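To: Lirkelgate Neighbors list
Date: Feb 28, 2022
Subject: Re: Re: the lending closet, late returns, and whether we need fines

I've read the whole thread, including the part that turned into an argument about leaf blowers, and I'm going to quote the message that started it so that people on digest know what we're fighting over.

> Hi all. I went to the lending closet to get the carpet cleaner
> I had reserved and it wasn't there, again. The clipboard says it
> went out in January with no return date and initials I can't read.
> I would like to propose fines. A dollar a day, going up after two
> weeks. The library in Praltesell does it and they always have
> their carpet cleaner. I also think we should stop accepting
> donations for a while because you can't get to the back shelf
> without moving a fondue set, and we own three fondue sets.
> Sorry if this is blunt. I have a dog and a beige rug and I am
> not at my best.
> Clidero Street, upstairs unit

First, sympathy about the rug.

Second, I ran the closet for 2 years before the current arrangement, which is to say before there was an arrangement at all, and I have opinions about fines. We tried them. They don't show up in the records because the records were on the same clipboard. We charged fifty cents a day, payable into a coffee can, and what happened is that people who were three days late and slightly embarrassed became people who were three weeks late and felt they had paid for it. One household kept the tall ladder for most of a summer and dropped a twenty in the can with a nice note. They considered themselves renters. At the end of it the can held $45 and a Canadian dime, and the ladder was still on somebody's porch.

Praltesell's library has a paid desk, a computer, and a woman with a stamp. We have a padlock whose combination is printed in the newsletter.

So before anyone votes for fines, I'd like to know who is going to collect them. I've noticed the people most in favor are also the people who have said they can't take a shift. I'm not taking one either, so I say this with love.

What I think would help is duller. Put a return date on the card. That's the whole idea. The current clipboard has columns for name, item, date out, and "condition," and the condition column is where people write things like "good!" and "a bit much." Nothing tells you when it's due. When I borrow a thing with no due date I return it when I next trip over it, and I believe I'm about average.

The second dull thing is labels. Half the arguments on this list over the past year have been about objects that couldn't be named with confidence by either the borrower or the lender. You may remember the six messages about "the blue thing." One party had signed for it, one party was waiting for it, and it later came out that they meant different blue things.
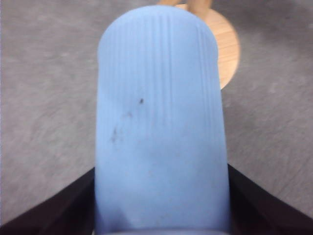 A label should say what the item is in the words a tired person would use, plus a number, and the number should match the card. If your item is tall, pale blue and rounded on top, with fine grooves that stop partway down and plain sides the rest of the way, then "blue thing" on a clipboard is going to get you an exercise roller or a plastic jar depending on who's reading, and I couldn't swear to either. Put a number on it and both sides can stay ignorant in peace. Masking tape will do. It doesn't have to be the fancy label maker, which I understand is also out on loan.

Third, and I know this is the one that gets people going, the donations. I agree with the upstairs unit. We take too much. The closet was set up for things that are expensive, bulky and rarely needed: the carpet cleaner, the ladders, the folding tables, the big stockpot, the pipe wrench. It's a good list. You'd be a fool to own all of it in an apartment. Then at some point it became the place you put things when you moved, and now a person who wants a pipe wrench has to reckon with the bread machines.

The last time I helped clear it out we hauled some 3,000 pounds of stuff to the transfer station, and I know the weight only because they charged us for it. Quite a lot had never been borrowed once. There was a box marked "Desjardins, misc." that had been on the floor so long it had its own outline in the dust. We opened it. It was misc.

My proposal for donations is that you may give the closet one thing if you can name one other household on this list who would borrow it, and that household says so on the list. I'd exempt ladders.

There's a second problem with donations, and that's parts. A thing arrives with everything it needs. It goes out, it comes back, and a bolt has gone to live in somebody's glove compartment. After three or four loans you have a stand with no top, or a top with no stand, and since each half looks like it might be useful, both get kept. On separate shelves, naturally.
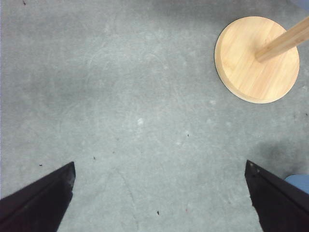
Parts should be checked at the counter, by which I mean the folding table, with the item put together and standing up, before the card gets signed. It takes a minute. I'd ask for it on anything that comes as more than one piece: tents, coat racks, lamps, music stands, whatever has legs. You want to see the whole thing, because a round blond wood base with a pole on it, sitting on gray carpet, could be the bottom of nearly anything, and if what goes on top isn't there when you look, you'd better find out which of you is supposed to have it. Write "base and pole" on the card if base and pole is what you handed over. The next person will thank you, or more likely won't know to.

On money, since it came up: the closet doesn't need any, or not much. The one real expense is the carpet cleaner, which needs a new belt about as often as people feed it a sock. Somebody upthread said we'd have to raise 2,000 dollars for a second machine. I'd hold off. If the first one came back on time we'd have plenty of carpet cleaner. It's used for an afternoon and then spends a month in a hallway being walked around. I know because I've been that hallway.

To whoever has it now, with the initials that look like either an R or a small tent: please just bring it back. You can leave it inside the side door after dark. I will personally see to it that the subject never comes up on this list again, though I can't speak for the leaf blower people.

To the three or four of you who wrote to me off-list to ask whether I'd come back and run it: no, but I'll make the cards. I have a stack of index cards from an earlier enthusiasm and a decent pen. They'll have item, number, parts, date out, date due, and a phone number, and I'm dropping the condition column unless someone makes a case for it. If you have the key to the inner cabinet, let me know, and if you don't have it but think you know who does, let me know that too.

Votes on the one-thing rule can go to the list. Votes on fines can go in the coffee can.

Ground floor, the Lirkelgate end, green door

P.S. I have one of the fondue sets. I had it out for a party and I'd been meaning to mention it. So strictly speaking the closet only has two.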